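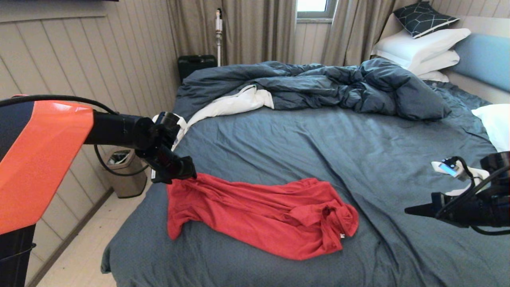
by Renata Hollis

Quarter-end file check, client books, with my comments
Checked 1 October 2026

I run this on every set of books before I let anybody pull a report. This time it was Mirnlow, the garden supply shop, and wow, it was a long morning.

Bank feed matches the statement: OK. Ending balance agreed to the penny (I did a little dance).

Undeposited funds cleared: NO. There's 1517 sitting in there from the Dinico card reader. The deposits came in through the feed and got booked as sales a second time, so please match them, don't add them!

Duplicate vendors: FIXED. Imow was in there twice, once with a stray space. I merged them.

Open bills over 90 days: LOOK AT THIS. One from Surdu for 500, and I'm pretty sure it was paid on the owner's personal card. I need the receipt before I touch it.
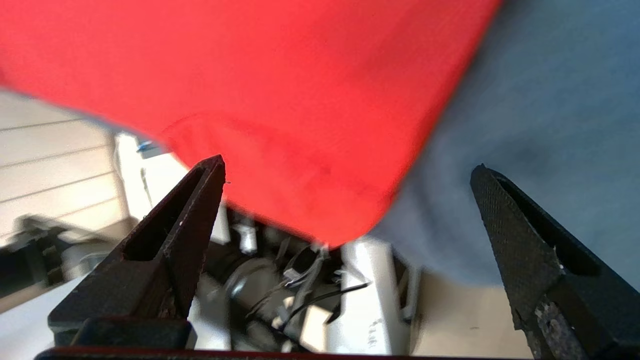

Issue 13

Sales tax: OK, but the rate on delivery charges was typed in by hand on a few invoices. Use the drop-down, please.

Uncategorized expense: NO. More than 300 lines, mostly fuel and postage. I set up two bank rules and those should catch the bulk of it next month.

User access: FIXED. An old login still had full admin rights, so I turned it off.

Closing date password: NOT SET. I'll do it once the Surdu bill is sorted out, otherwise I'm just going to be unlocking it again.

Backup copy exported: OK, saved to the shared folder under October.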